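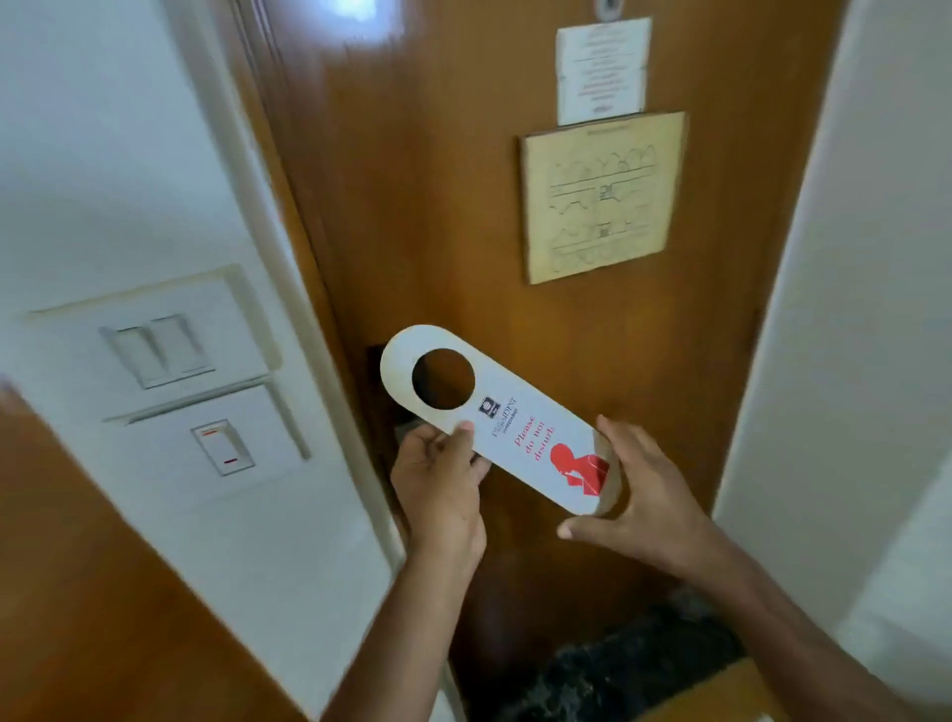

"Please do not disturb" door hanger, printed in red on white card

About Clistus

Clistus is a film and television news site. We cover casting announcements, trailers, release dates, festival premieres and the weekly business of what is playing and what is streaming. Most of what we publish is short. A typical story runs four or five paragraphs and tells you who is in the movie, who is directing it, when it comes out and where you can see it.

The site was started by Mahtab Tehrani, who had spent several years writing listings and capsule reviews for a regional entertainment weekly. When the weekly folded its movie pages into a general lifestyle section, she registered the domain and began posting from home in the evenings. The first readers were mostly people who had followed her column in print. The name comes from a minor character in a radio play she liked in college and has no other meaning.

Today we publish 39 stories in a normal week, more during the fall festivals and during awards season. There are 7 people on the regular staff. Two of them work on television only.

What we cover

News. Casting, directors joining and leaving projects, production starts and delays, distribution deals, ratings decisions. We run a story when we have it from the studio, from a representative, or from a person who was in the room. If a report comes from another outlet, we name the outlet in the first or second paragraph and link to it.

Trailers and stills. We post trailers when they are officially released. We don't post leaked footage, phone recordings from test screenings, or set photos taken on private property. If a studio puts out three versions of the same teaser in a week, we usually cover the first one and update that page.

Interviews. Most of our interviews are done at press days, which means a hotel suite, a publicist and a short slot. We say so in the story when that is the case. Longer interviews are done by phone or video call and are marked as such. Interviews are edited for length, and questions may be put in a different order from the one they were asked in. We don't send finished copy to actors or their representatives for approval. We will check a quotation if the line was bad.

Reviews. Reviews are signed and represent the view of the writer. Writers see the whole film before reviewing it. For television, we state how many episodes were made available. We use no star ratings. We tried a ten-point scale in the early days and dropped it after most of the reader mail turned out to be arguments over half points.

Columns. There are two regular columns. Neletau is our subtitled-film column and goes up every Monday. It covers new releases from outside the English-speaking market, with a note on where each one can be watched legally in the United States. Zupan is the back-catalog column. It picks one older movie each time, generally something that has just been added to a streaming service or reissued on disc, and looks at how it was made and how it was received.

What we don't cover

We don't report on the health, divorces, children or private relationships of actors unless the person has made a public statement or there is a court filing that bears on their work. We don't run body-related stories of any kind, including "transformation" galleries. We get offered these by photo agencies several times a month and turn them down.

We also stay away from box office predictions. Final figures are reported after the studios release them.

Spoilers

Headlines and social posts are kept free of plot information for anything released in the last two weeks. Inside a story, spoilers are marked with a line of their own before the paragraph where they begin. Trailer descriptions are not treated as spoilers. We know some readers would prefer that they were, and the trailer section can be hidden in your account settings.

The comments on a story are not covered by this policy. Moderators remove endings when they see them, but read the comments on a season finale at your own risk.

How we are paid for

Clistus is owned by Caria, a small publishing company that also runs a books newsletter and a site on stage lighting. Caria handles advertising, payroll and hosting. It has no say in which stories we run or in what our reviews conclude.

The money comes from display advertising and from memberships. Members get the site without ads, the full archive of Zupan, and a mailing on Friday with the new releases. Membership can be canceled at any time from the account page and there is no fee for doing so.

Film companies do advertise with us. Ad sales are handled by people who don't write for the site, and writers are not told ahead of time which campaigns are booked. Paid posts carry the word "Advertisement" above the headline. Links to buy discs or tickets may earn us a small commission, and those pages carry a notice at the bottom.

Travel

We pay our own way to festivals. For set visits and overseas press days, studios sometimes offer flights and a room. We accept if there is no practical way to do the interview otherwise, and the story then carries a line stating who paid. Writers may keep notebooks, pens and press kits. Anything worth more than that goes back or gets passed on.

Corrections

If we get something wrong, we fix it and add a note at the foot of the story saying what was changed. Spelling mistakes are fixed without a note unless they are in a person's name. To report an error, use the "Report" link under any headline or write to the corrections desk. Please include the title of the story. You don't need to explain how you know, although it helps if you worked on the production.

We don't take down accurate stories on request. A casting report that was true when published stays up, with an update, if the actor later leaves the project.

Writing for us

We take pitches for interviews, festival reports and both columns. Send two or three paragraphs saying what the piece is, whether you have access already, and when it could be filed. Links to published work are useful but not required. We reply to all pitches, usually inside a week, and more slowly in October. We pay a flat rate per piece on publication and the current rates are on the contributors page.

We don't accept unsolicited reviews of films that are already in wide release, or guest posts supplied by marketing agencies.

Contact

Publicists should send screening invitations and press notes to the news desk. One email is enough. Please put the title and the embargo time, with the time zone, in the subject line.

Letters for Mahtab Tehrani can be sent care of Caria and are forwarded. Fan mail for actors can't be forwarded, and we have no contact details to give out.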